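The Wet Room Without Walls

Bathroom suppliers used to show their goods in closed cubicles, each with three tiled walls and a lamp. The layout was easy to build and hard to judge. A tub that looked compact in a showroom cubicle could fill a real bathroom, and a vanity cabinet shown by itself gave no indication of how far its doors would swing into a passage. Over the past few years a number of smaller suppliers have moved to open-floor display, in which the fixtures stand on one continuous tile surface and are separated by glass or by nothing at all.

Pernemex, which sells bathroom furniture to hotels and to private renovators, converted its main floor to this arrangement in August 2019. The floor measures 189 square meters. Planning was done by Ntombi Mnguni, an interior planner who had spent most of her career on guest bathrooms and who took the showroom on as a single contract.

Her starting point was the tile. Marble-patterned tile in gray was laid across the whole area in one format with a narrow joint. A single floor finish removes the visual break between one display and the next, and it lets a customer compare the footprint of two fixtures against the same grid. The joint lines serve as a scale. Mnguni asked the tilers to hold the joints to 2 millimeters, and one section near the entrance was lifted and laid again when it drifted.
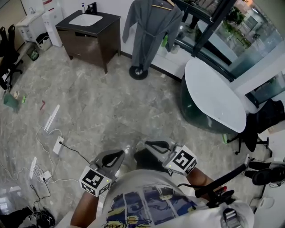
Dark wood is the most demanding material in a bathroom, and most of the questions Pernemex receives concern it. Solid timber moves with humidity, and the movement is greatest across the grain, where doors and drawer fronts begin to bind. The usual answer is to seal every face before assembly, including the ones that will never be seen, and to leave a ventilation gap at the back. The dark brown vanity cabinet follows a familiar combination: a black countertop, a white rectangular basin and a black faucet. Black fittings carry a matching line across the top and make the basin the only bright element, apart from whatever is kept beside it, in this case a small white pump bottle at the back. The drawback is maintenance. Limescale shows on black within days in a hard-water district, and abrasive pads will dull the finish permanently. A damp microfiber cloth followed by a dry one is sufficient for daily care.

Glass partitions with black framing have become the standard companion to this type of vanity. The frame repeats the color of the faucet and gives the panel a firm edge, so that people do not walk into it. Plants set behind the glass soften the boundary. Ferns and pothos tolerate the light levels of most bathrooms, provided the room has a window or a lamp that runs for several hours a day.

The freestanding tub raises different problems. An oval tub with a colored exterior, such as dark green under a white rim, is finished on all sides and is meant to be walked around. Mnguni recommends at least 60 centimeters of clear floor on the access side. Weight also has to be checked. One of the larger Olmont models, filled and occupied, was calculated at 671 kilograms, a load that should be referred to a structural engineer before it is placed on a timber floor. The waste connection must be positioned before the tile is laid, and moving it afterward generally means breaking out part of the floor.

Storage for robes and towels is often left until last. A standing coat rack with a heavy round base needs no drilling, which suits rented homes and tiled walls with buried pipes. One gray bathrobe on a wooden hanger will dry faster than the same robe on a hook, as the shoulders are held apart and air can reach the lining. The base should stand on a level tile, clear of the door swing.

Engelbrecht, which supplied the glass, now offers the framed panel in nearly 13 widths, counting those made to order. Stoleo, a faucet maker, plans to add a brushed black finish in December. Prices for both are quoted on request and exclude installation.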